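3.2 Pacing and the last lap

I'll admit I went into this part of the study with a hunch. I've ridden track for years (badly), and I always felt that riders who start a pursuit too fast pay for it in the last four laps. So Irena Borkowska and I pulled the lap splits from the Lotumum and Drikau meets, 1,294 laps in all, ridden by 39 para-cyclists, and we went looking for the fade.

We found it, but it was smaller than I'd bet on! Most riders lost a little time each lap after the first 2,000 meters, and the drop was pretty steady. The handcycle group came from road time trials, so we kept them out of Figure 2 and treated them on their own in Section 3.4.
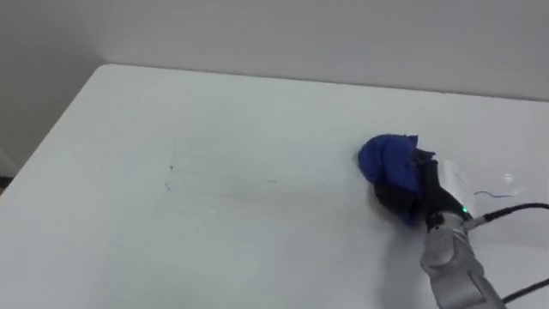 What surprised us more was the difference between the morning and evening rides. Riders who qualified in the morning and came back for a final held a much flatter pace the second time, even when their overall time was slower. Ekrem Çınar, who coached at Drikau, told us he asks his riders to give up a bit of speed on the opening lap of a final, and that may explain part of it. We can't separate that from plain tired legs with the data we have.

Figure 2. A robot arm pressing a crumpled blue cloth onto a white tabletop.

One more wrinkle: the Drikau timing system dropped a few splits in April, and we left those rides out completely. I didn't want to guess at the missing laps.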